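Jaime Guerreiro has a habit, when he talks about software, of drawing it on whatever is nearest. By the time we had finished our first coffee he had covered the back of an envelope with boxes and arrows, crossed half of them out, and started over on the other side, and I was beginning to understand why his colleagues at Daketti keep a roll of brown paper on the meeting table.

The boxes were the parts of Prurnus, the grasp planner he has been working on since March, and the arrows were the messages that go back and forth between the planner, the camera and the arm. "People think the hard part is finding the object," he told me. "Finding it is fine. We're pretty good at finding it. What takes up my week is deciding which way to come in so the wrist doesn't hit the wall on the way down."

The walls, I should explain, belong to a metal bin, and the bin is where most of Guerreiro's working days end up. Ordinary household things go into it – bowls, brushes, soft toys – and the software has to choose one, choose an angle, and send the arm down to get it. He speaks of the objects with real fondness. Plush toys are generous, he says, because you can grab them badly and still come away with something. A bowl lying upside down is a different matter altogether. "You've got this nice smooth dome and no edge you can get under. The planner used to look at it and offer me grasps that were complete nonsense, with full confidence, and I'd sit there saying no, no, no to a screen."

The cure for that, or the start of one, was a change in how Prurnus scores its own ideas. Earlier versions ranked each grasp by the shape of the object alone and checked for collisions afterward, so the arm would often be left with a list of lovely grasps it couldn't reach. Version 7 checks the path first, with the whole wrist included, hoses and all. I asked whether it was hard to teach a planner about hoses, and he laughed for quite a while.

"Oh, hoses! A hose has opinions. We tried modeling them properly, with all the bending, and it was slow and it was wrong. So now there's a fat invisible sausage around the wrist, and the planner keeps the sausage out of the walls. I was embarrassed by it for a month. Then I looked at the logs and stopped being embarrassed."

The logs are kept by Metosel, a small tool the team wrote to replay any attempt with the planner's reasoning laid over it. In the last long run it recorded 1,211 attempts, and Guerreiro has gone through the 121 failures himself, one by one, mostly in the evenings with the radio on. A good many came from the depth data near the bin floor, where bare metal gives the camera trouble and a thin handle can sink right into the noise. He is now working with Hordiienko, the firm that supplies Daketti's depth filtering, on a setting that keeps low, narrow shapes and doesn't smooth them away.

"It's fussy work," he said, folding up the envelope and putting it in his shirt pocket. "You turn it up and you see every handle, and also handles that don't exist. I have 2 settings I like and they disagree with each other. Ask me again in the spring."

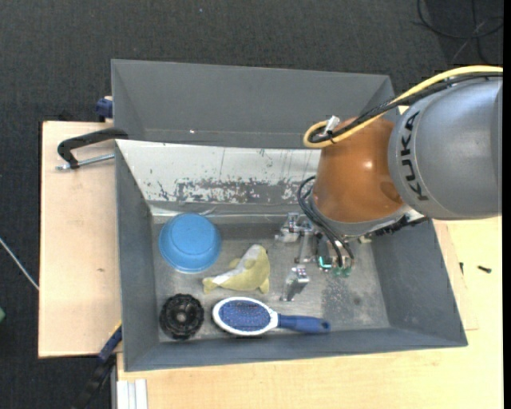 SOFTWARE | PLANNING AND PERCEPTION

A KUKA arm with its gripper low in the bin, the plush toy on one side and the handle of the hairbrush just under the lower finger. Guerreiro says a brush lying close to the front wall is still the one he would pick to test any new release.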